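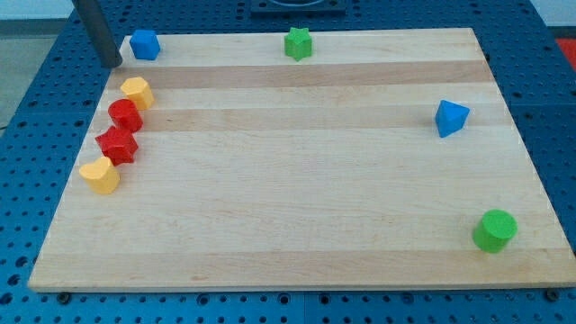
Shape blocks on the maple board, blue perforated table underneath. Two of each color.

Workshop tips: getting a sorting arm kit going on a home bench

Posted Apr 17, 2023

Quick page this time, lots of email on the Plarkik kit and I keep typing the same answers. So. Tips first, my opinion of the kit at the bottom, skip down if thats all you want.

The work surface

Bolt the board down. Clamps creep. A board that has crept a quarter inch overnight will have you re-teaching every single position the next morning and swearing at the software, when the software is fine.

Plain wood is good. Light wood is better, colored blocks show up on it. If you oil it, go thin and wipe it back hard, a glossy board throws glare and the color picker gets confused by it. Old butcher block offcuts work great, check with a straightedge for cupping before you drill anything.

Perforated metal tops are worth the money. Mine came secondhand from Astbridge, a shop fittings place that clears out old stock every August. Any hole grid will do as long as your bolts fit it. Pencil a line around the board once it's down.

Sand the edges of the board a little. Splinters.

Blocks

Start with the cylinders. Round things don't care which way the gripper comes at them. Hearts and stars last, they will make you mad. A star only has a few good ways to grab it and the default grip in the Plarkik software isn't one of them, go into Grip Settings, change approach to "narrow side" and slow the close speed to 55.

Triangles tip over. Set them down flat side first and leave room around them.

Leave gaps to start with. One finger width between pieces minimum. Once the arm is picking reliably, push them closer, a few nearly touching, and see what it does. Good test. It's also where the cheap gripper pads give up.

Wash painted blocks in warm water with a drop of dish soap, dry with a towel, done. No soaking. No dishwasher (I know. I did it). Greasy fingerprints make pieces slip and you'll chase that for an hour thinking its the motor.

Lost a block? Most toy shape sorters have something close enough. Measure the height before buying, height matters more than width here.

Light

One lamp each side, same bulb in both. Not overhead. Afternoon sun through a window will change your reds, pull the shade.

If yellow keeps getting read as something else its nearly always a warm bulb. Swap to daylight and run the color step over again.

Cables and dust

Velcro ties, not zip ties. You will be moving them. Run the cables off the back of the table and leave slack for the full swing of the arm, move it by hand with the power OFF to find out how much.

Vacuum the holes in the table top. Sawdust packs in there and then the bolts won't seat. Soft brush on the joints, never compressed air, it pushes grit in.

Don't plane or sand on the same bench. Obvious, I still do it.

Now the kit

Plarkik Home Sorter, sold through Henent, 2 versions. Get the one with the metal base plate. The other comes with suction feet and they let go on anything with holes in it, which is most workshop tables.

Good stuff: arm is quiet. Setup took me one evening, and that includes drilling the board. The manual is short and mostly right (page 9 has the two motor plugs swapped, go by the labels on the plugs themselves). Teaching a position by hand is easy, you just push the arm where you want it and hit save. My log is past 2000 picks now and the motors feel the same as new.

Bad stuff: gripper pads. Thin, peel at the corners. I replaced mine with the rubber ones from Amissah, cut down with kitchen scissors, stuck on with contact cement. Left them overnight before using. Way better. Also the software forgets your light settings after an update so write them on tape and stick it to the table leg. And the power brick has a very short cord, plan on an extension.

Henent will do a return but you pay shipping, and its heavy. They also offer a setup service where somebody comes out and levels everything for you. Skip it if you own a level and a drill.

Would I buy it again, yes, for the metal base one. For sorting real hardware like screws and washers, no, the gripper is too fat for that. Wood blocks, bottle caps, spools of thread, fine.

One more, forgot it above: tighten the board bolts with the arm parked well out of the way. Finger tight, check the square, then wrench. Recheck after the first week.

Drawer liner page is next, still waiting on the samples.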